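Workshop Tips: Getting Your Gripper Software to Behave

I have been tinkering with grippers at my kitchen table for years now, and most of the trouble I've had came from settings I was in too much of a hurry to check. So pour yourself a coffee and go slowly with me!

Zero the fingers every time you start the program. Let them close gently until they touch, save that as zero, then open them all the way and save that too. Ruth Puma taught me to do it 3 times and keep the middle reading, and I've never gone back.

Keep your settings in one plain text file, with a note beside every change (mine still has a line from 7/16/18 that says "slower, please", and I'm glad of it). Kosum, the little planner I use, reads the file fresh on each run — handy when you're forever fiddling.

When you change pads, measure the new thickness and type it in before you plan a single grasp. Worn pads deserve the same courtesy. A planner that thinks the rubber is thicker than it is will stop short, and you'll spend a whole evening blaming the camera, as I did one January.

Try new plans at low speed on a bare patch of table first, with one hand near the stop button.
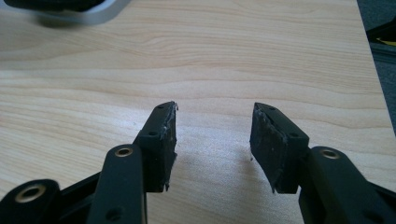

Do I need to zero the fingers again after changing only the speed?

The zero can stay as it is, as long as the program has been running the whole time.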